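Popular Music Since 1960
Handout 5: The second album and the band that has to make it
Tutor: Subbarao Nadar
December 2022

Hello again, everyone, and thank you for being so patient with the heating last time. Several of you asked for something on paper about what happens to a group between its first record and its second, so I have written up what I said and put in a few things I forgot (I always forget something, usually the bit I was most looking forward to).

Where we had got to

You will remember Mivau, the four-piece we followed through their first year of playing upstairs rooms. By the time they recorded their debut they had been performing most of those songs for ages. The set had been knocked into shape in front of people who talked through the quiet parts, and the slow numbers had either been sped up or dropped. The album was taped in 12 days, and I think you can hear how well they knew it all.

The second time round they had 31 days and hardly a finished song. The drummer had left in November, the new one was still learning the old set, and the label wanted a single before the touring started. It is a very ordinary story, and that's rather why I like teaching it!

What to listen for

Play the opening track of each album one after the other, at the same volume if you can manage it. On the first, the guitars come in together and stay together. On the second, the bass carries the tune for the whole verse and the guitars are left to fill in behind, a habit they picked up from touring with Fevero. Some of you will find it thin. I did for years, and then I heard it on a decent pair of speakers at my sister's house and had to eat my words.

Then try the long song that closes side two. The singer, Dương, wrote the words during rehearsals and you can tell where a line has been stretched to fit a tune that was there already. Listen to the last chorus especially, where the backing voices come in a beat early and everybody simply carries on.

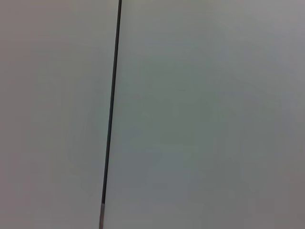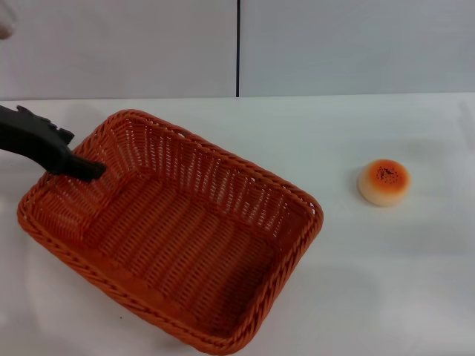
Compare all this with Ilia, who had the opposite trouble. They had far too many songs, 34 of them on the demo tapes, and a producer who couldn't bear to throw any away. The double album that came out of it has some lovely things on it, but do have a cup of tea ready for the third side.

For next time

Please choose any group whose first two albums you can get hold of, and write a page on one change you hear between them. It can be the drumming, the length of the songs, the singer's accent, whatever catches your ear. Don't worry about technical terms. If you haven't anything to play records on, have a word with me at the break and I'll lend you a CD.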